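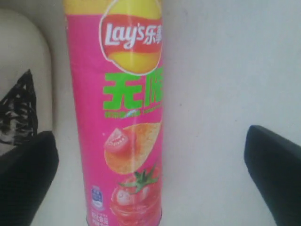
What would I be doing at the open day?

Standing next to a robot arm while it sorts snacks, and answering visitors who ask whether it will take their job. Vidari needs demonstration hosts for one Tuesday in October. The arm works at its own speed, so you'll have plenty of time to talk. Some of you will need hobbies.

No engineering background is required. Patience with teenagers is. The post pays a flat fee, and lunch comes from a different supply than the one the robot handles.

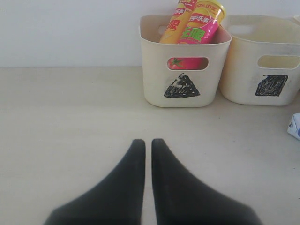
Lucie Gill, on hosting last time: I was asked the same question by 20 people before noon, and it was where the restrooms are. Learn that first.

She has signed up again, so read into that what you like. We expect nearly 4000 visitors through the McKinnon building, most of them headed for the free pens.
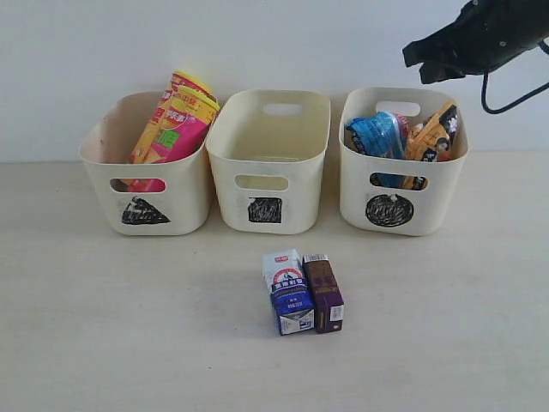
You'll get an hour of training at 8 a.m. and a shirt in one of two sizes, both wrong. Bilingual hosts are very welcome.

To apply, send a few lines about yourself to Diane Boychuk, Room 2340. Please leave out the word "passionate."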